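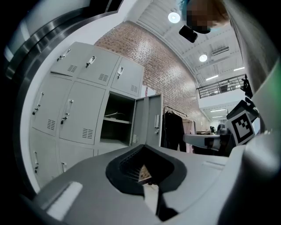 Four lengths before breakfast: how one late starter learned to love cold water

She was 40 when she first put her face in the water at the Tornstead baths, and she hated it.

"I came up spluttering after two strokes," she says, laughing so hard she has to put her tea down. "I thought, well, that's me done, I'll go home and take up knitting."

She didn't go home. She went back the next morning, and the one after that, and these days she's in the outdoor pool by six most mornings, right through winter. When we meet it's June, the grass by the kiosk is white with frost, and she's pink-cheeked and grinning like a kid on the last day of term.

What got her hooked? "The colour of the sky when you roll over to breathe," she says straight away. "And the quiet! I've got teenagers. You've no idea."

Learning was slow. It took her 14 lessons to swim a full length of freestyle, and she still remembers the lap - lane two, goggles leaking, a pelican watching from the fence. Her teacher had her humming underwater to keep the air trickling out, a trick she now passes on to anybody who'll listen.

"Hum anything. I did the footy song, over and over."

Last summer she entered the Indstead harbour swim, which she'd only ever watched from the rocks with a bucket of chips. The chop was up and she swallowed a fair bit of it. "I came in near the back and I was stoked. I rang my mum from the beach before I'd even found my towel."

Her favourite bit of the day is still the hot shower afterwards, then toast with far too much butter. She's eyeing off the longer harbour course next, and she's already talked her sister into coming along.

"She can't swim yet," she says. "We start in the shallow end tomorrow."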